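Questions we receive most often about the drinks shelf at Drimlow. If your question is missing, please ask Graciela Benítez at the counter.

## Bottled teas

**Which sizes do you keep?**
Two sizes for most teas. The small one goes in the fridge by the door, the large one stands on the lower shelf and is sold at room temperature.

**Is the green tea sweet?**
Many of our imported bottled green teas are sweetened, and some visitors are surprised by this. Please look at the nutrition table on the back before you buy. If you cannot read the language, we will gladly translate it for you.

**Do you have tea without sugar?**
Yes, we have 3 kinds. They stand on the left side of the shelf, with a white price card.

**Can I order a full case?**
Yes. Cases come from our supplier Navarrete, and you should order before Tuesday noon. We ask for half of the price in advance.

**How long can I keep a bottle after opening?**
Close the cap well, put it in the fridge and drink it in the next two days. Unopened bottles are good until the date printed on them – please do not leave them in a hot car or in a sunny window.

**There is something at the bottom of my tea. Is it spoiled?**
Not always. Fine tea powder can sink when a bottle stands for a long time. If the smell is sour or the cap was already loose, do not drink it and bring it back to us.

**Do you take back empty bottles?**
We take clean plastic bottles in the blue box next to the exit. Please leave the caps on. We do not pay a deposit for them.

**I forgot the name of the tea I liked. Can you find it?**
Usually yes. Tell us the color of the cap and the label, or show us a photo from your phone. 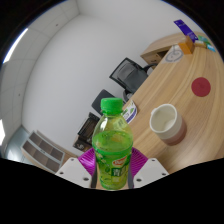 *Green tea with the bright green cap and the character 青 on the label*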